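Home | Data | Known issues | Changelog | Contact

Tatari tabletop set: notes on the right-hand press fault

Written by Bo-ram Hong, September 25, 2021

This README belongs to the fault part of the Tatari tabletop set. Please read it before you use the episodes for training. The main README explains the file layout and the joint order, and I do not repeat it in full.

What is in this part

There are 600 episodes in the full set. In 70 of them the right hand pushed down harder than the command asked for. We first wanted to delete these episodes, but Vaida Lapiņa asked us to keep them, because she works on fault detection and such data is hard to find. So they are now in a separate folder called press_fault. The other episodes stay in the folder clean.

Each episode has the head camera video, the joint positions of both arms, the commanded positions and the motor current of the wrist and fingers. There is no force sensor in the palm. When I write "force" in this file, I mean a value calculated from motor current. It is useful to compare one episode with another, but please do not use it as a real measurement.

The task

The task is simple. The right hand goes to a metal tray, touches a paper towel with the palm, and wipes or picks it up. The left hand has no work in this task and waits in a raised position. Other objects lie on the table as distractors: food packages, toy pieces and similar things. Their position changes between episodes.

The table is covered with a soft cloth. This is important for the fault, as I explain below.

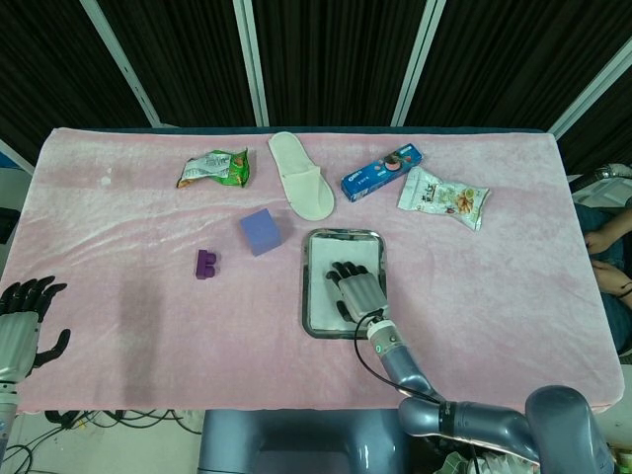
Right palm on the paper towel in the tray, left hand raised.

What went wrong

The arm should go down until the palm touches the towel and then hold its height. In the fault episodes the arm controller continued to go down after contact. The fingers became flat, the current went up, and after a short time the wrist motor stopped with an overload error. In 8 episodes the tray also moved on the cloth before the stop. Those are marked tray_slip in the label file.

No person was hurt and no part was broken. Still, we treat it as a safety matter. The operator sits near the table, and the overload stop was the only thing which ended the motion. A stop of this kind protects the motor. It was not made to protect a hand.

Cause

We found two causes, and they worked together.

1. The table height in the configuration was wrong. Jolien Postma measured the table in June without the cloth. Later we added the cloth, and then the tray, but the value was not updated. Also the cloth has folds, so the tray does not always lie at the same height.

2. The contact check was too slow. It used an average of the current over 1000 ms. With such a long window the controller learned of the contact when the arm was already too low. The value came from an old Drornard test setup where the arm moved much slower. I copied it and did not check it. This was my mistake.

What we changed

- The table height is measured again at the start of every session, with the cloth and the tray in place.
- The contact check uses a much shorter window.
- There is a lower limit for the palm height, and the arm stops if it passes this limit.
- The person at the table has the stop button within reach during the whole episode, and keeps both hands away from the table when the arm is active.

Godelieve Van Acker reviewed the changes and repeated the task with the new settings. She saw no overload stop. But she used only one tray and one kind of towel, so I would not say that the problem is closed.

Labels

contact_start: first time step where the palm touches the towel, marked by hand from the video
over_press: time step where the current passes the limit
motor_stop: time step of the overload error
tray_slip: yes or no

Jasper Stevens marked contact_start for all fault episodes. In some of them the fingers hide the contact point from the head camera, and then he used the current curve. These have the note "from_current". If you need exact timing, leave them out.

Known limits

The cable at the right wrist sometimes touches the rim of the tray. It can give a small peak in the current before the real contact. We did not remove these peaks.

Parts of a person can be visible beside the table. Faces are removed from the released video. If you find one that we missed, write to us and we will take the episode down.

Please do not mix press_fault with clean when you train a policy. A team at Coppens did this with an early copy, and their arm learned to push down too.

Contact: Bo-ram Hong, Keltitz data group | © 2021 Keltitz | Back to top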